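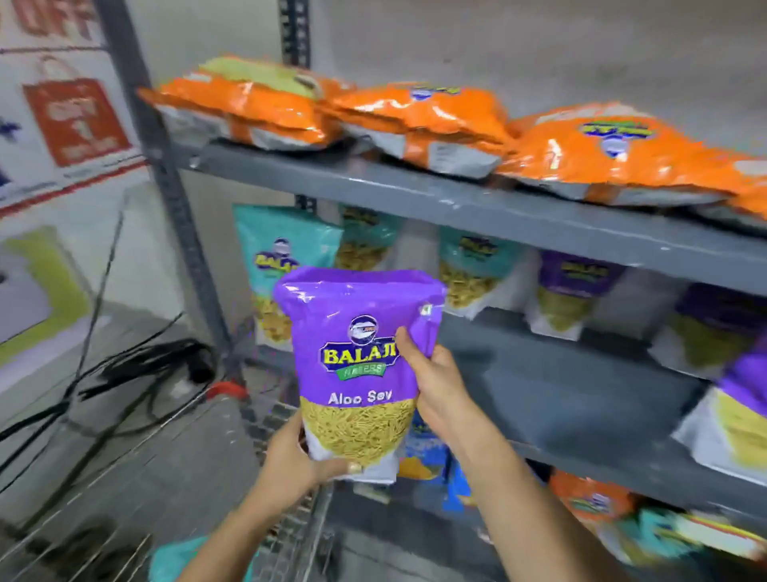

By Celeste Urrutia | May 1, 2026 | 14 comments | 6 shares

The shelf-scanning robot budget has come back from head office with a question mark penciled next to it, and I have been asked to explain the question mark to the rest of you.

As most readers of this newsletter know, we have been shopping for a machine to help with the snack aisle at the Hovumthorpe store. The snack aisle got picked because it is the one that eats the most staff time. Somebody has to take a bag of Aloo Sev off the shelf, look at it, and put it back in front of the right label, and then do the same for the next bag, which is also purple. A Balaji bag in teal goes with teal. The orange ones lie on their sides up top like they have given up for the day. People manage this without any training to speak of, which is inconvenient when you are trying to justify a capital purchase.

We had two quotes. Sasavix wants to lease us a rolling scanner at $2,855 a month, with the software included and the charging dock billed separately, for reasons their salesman described as historical. Trendton will sell us an arm on a cart outright, and would like us to stop asking what it weighs.

The scanner only looks. It reads the shelf, makes a list of gaps, and sends the list to a person, who walks over and fixes the gaps. Emiliano Cabral in purchasing has pointed out that we own several people who can already see gaps. The arm does more, or will, once it learns how to hold a soft, shiny pouch without squashing what's inside. At the Trendton demo it did very well with a can of soup. I asked about crimped bags full of fried noodles and was shown the can of soup again.

Then there is the floor. Both firms want clear aisles, and both sent somebody to look at ours. The word "cables" came up early in each visit. Moving power for the snack wall is quoted at $411 by our regular electrician, and that is the only number in the whole file I believe. Neither vendor had allowed for shopping carts, either, although we do have customers and they do tend to bring one along.

So the plan for now is this. We put $3,000 in the current budget for electrical work and a short paid trial of the scanner, on the snack aisle only. The arm goes on the list for December, when Trendton says the new gripper will be ready. Escobar, the consultant we used for the freezer doors, will write up the trial and has promised to keep it under ten pages this time.

If you work that aisle and have views about where a robot should park itself, send them to Emiliano before he draws the floor plan. He has already drawn it once, and it blocked the restroom.

Share this item (6) | Comments (14)

Recent items
Freezer doors: what we paid and what we got
Label printers, round three
Who signed for the second pallet jack?
Hovumthorpe parking lot repainting schedule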